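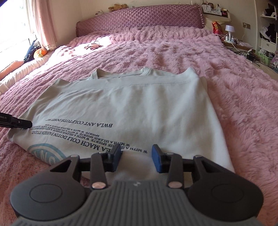

3.2 Lavagem doméstica e conservação das peças

As peças do estudo foram entregues aos participantes na condição de novas, e cada família lavou-as segundo o seu próprio costume. Não demos nenhuma instrução sobre a temperatura nem sobre o detergente. Recolhemos 1.027 registos de lavagem, preenchidos em papel pela pessoa que fez a lavagem, e destes excluímos 18, nos quais faltava a temperatura ou o programa escolhido.

A maioria das famílias declarou lavar o algodão a 40 °C, também quando a etiqueta recomendava uma temperatura inferior. Este comportamento já foi observado por Virk no inquérito Niazi, embora com uma amostra mais pequena e somente em apartamentos. No nosso caso, a diferença entre casas e apartamentos não foi significativa.

A Figura 4 mostra uma T-shirt de cor clara, com letras pretas impressas, dobrada em forma aproximada de retângulo sobre uma manta cor-de-rosa.

Figura 4. T-shirt dobrada sobre a cama.

O modo de dobrar foi registado em separado, porque supomos que o vinco repetido no mesmo lugar acelera a perda da estampagem. Para 280 peças dispomos da informação completa sobre lavagem, secagem e dobragem. Nestas peças aplicámos a escala Kundum de desgaste visual, que tem cinco níveis e foi lida por dois avaliadores independentes. Quando os avaliadores não concordaram, ficou o valor mais alto. Os resultados por tipo de secagem apresentam-se na secção 3.3.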